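Subject: Re: [staff-notices] Surplus computer equipment – collection dates

Dear colleagues,

On Friday Séverine Langlois wrote:

> Could you confirm whether departments in the Cordier Building may keep
> older desktops as spares? We have 11 in storage and would prefer not to
> send them all to Evex.

Departments may keep up to two desktops as spares, provided that each one remains on the inventory. All other units should be released for collection by the end of September. The Brolell annex has already released 134 items, and 46 are still awaiting a signed transfer form.

Storage drives must be removed before collection and delivered to the service desk in a sealed envelope. Please do not leave them inside the machines – Evex is not contracted to erase data.

Processors and memory may be returned separately if a machine has already been taken apart. These parts should be listed on page two of the form.
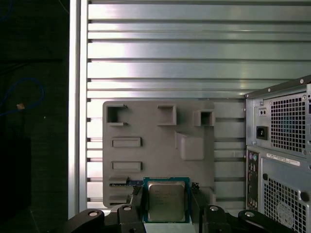 Desktop processor, to be listed under "Loose parts."

Forms received after 4 p.m. will be handled the next working day.

Sincerely,
Equipment Services
Flondesus Institute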